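Blue cotton shirts fading along the fold lines

Zainab Obi
Posted 2021-12-19

I store cotton knit shirts folded on open shelves. After 7 months several have a pale line along the outer fold. The rest of the cloth is unchanged. Is this light damage or detergent residue?
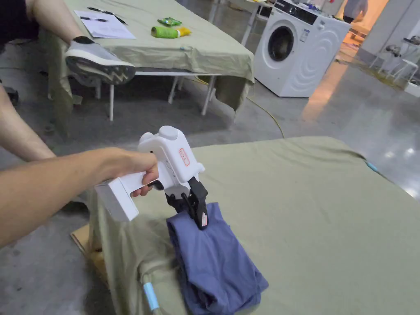 Blue cloth on the table.

Wash is cold, liquid detergent, no bleach.

Donal Lynch

Most likely light. Residue usually sits in patches and rinses out. Rinse one shirt twice in plain water and let it dry.
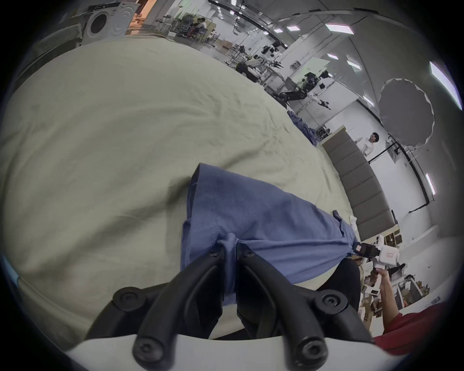

If the line is still there, the dye is gone and washing will not restore it. Refold the others on a different line every month or so and keep them behind a door.

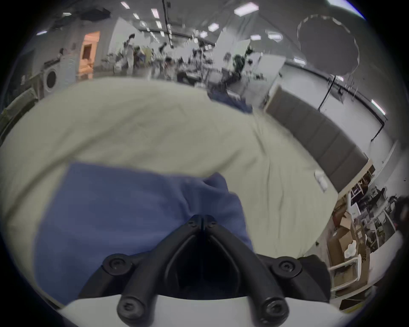 Photo: Zainab Obi

Check the shelf edge too. Rough wood wears a fold the same way.

Kelechi Sani

Just dye them. I used Privia navy and it was fine.

Fereshteh Farahani

Dye will cover it, but polyester thread stays the old color. Storage is covered in the Altodholm textile care newsletter.

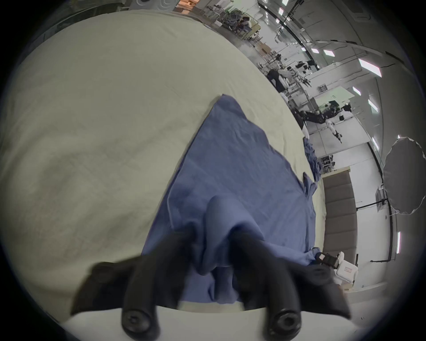 No. 273, p. 5

It recommends closed boxes for anything kept longer than a season.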